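Garment Folding - Participants Wanted, Stestwood Site

Okgate is looking for 11 adults to fold everyday clothing at a table. Each person attends 2 sessions. Items are mainly polo shirts, T-shirts and light pants. No experience is needed.
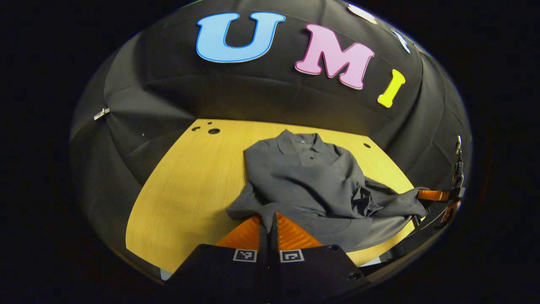

Shirts are to be laid flat, collar away from you, sleeves in, then folded in thirds. Speed is not scored. You must be able to stand for 10 minutes at a time - stools are provided between rounds.

Apply by 11/8/22 to Marisa Dal Bello, Okgate front desk. State your height and preferred hand.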